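**Report on the visit to the Tovik simulation group, Saturday session**

The visit was arranged at the request of our training department, which is considering whether simulated practice can replace part of the recorded work now done on physical arms. Six members of staff attended. Our host for the morning was Abenezer Tufa, who leads example collection at Tovik and has held that post since the group moved into its present building.

The tour began at 9:30 in the operator room. Eleven stations are in regular use, each with a pair of hand controllers and a screen. An operator guides a two-armed robot through a short household task inside a rendered room, and every motion of the joints and fingers is stored together with what the robot's own cameras would have seen. One completed attempt is called an episode. The group's current target is 230 accepted episodes for each task before any training is started.

Mr. Tufa was careful to separate accepted episodes from recorded ones. An attempt in which the operator hesitates for a long time, or drops an object and picks it up again, is kept in a second store under the name Nutitz. These attempts are not discarded. They are used later to teach the system how to recover from an error, and our delegation found this part of the program more developed than we had expected.

The second stop was the scene desk. Staff there prepare the rooms in which the tasks take place, using an in-house tool called Flutex. Wall colors, lighting, furniture and pictures on the walls are changed between batches so that the learning system does not come to depend on one particular background. Camera placement is varied as well, in some batches by a large angle. We were told that strongly tilted views are reviewed separately, as operators find them tiring and tend to work more slowly.

We then sat in on a review of one such batch, known as Bạch. The reviewer had stopped on a view from low behind a large white surface, with both arms reaching up past it and a small blue object near the tip of one of them. The gray gripper of the other arm had thrown a soft shadow on the yellow wall.

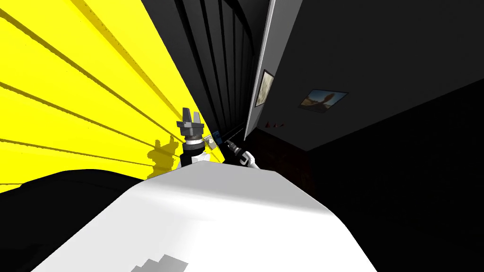

Two questions are asked of each episode at this stage. The first is whether the object can be followed well enough for the view to be of use. The second is whether the surfaces have been drawn correctly, and any fault found is reported to the scene desk by number. Reviewers work in pairs and must agree before an episode is released.

In the closing discussion, our delegation asked how well skills learned in simulation carry over to physical equipment. Mr. Tufa stated that grasping small objects carries over well, while tasks involving cloth do not yet do so. Tovik has agreed to send us its written guidance for reviewers. The training department will prepare a proposal for a joint trial in June, limited to two tasks, and will circulate it to section heads for comment.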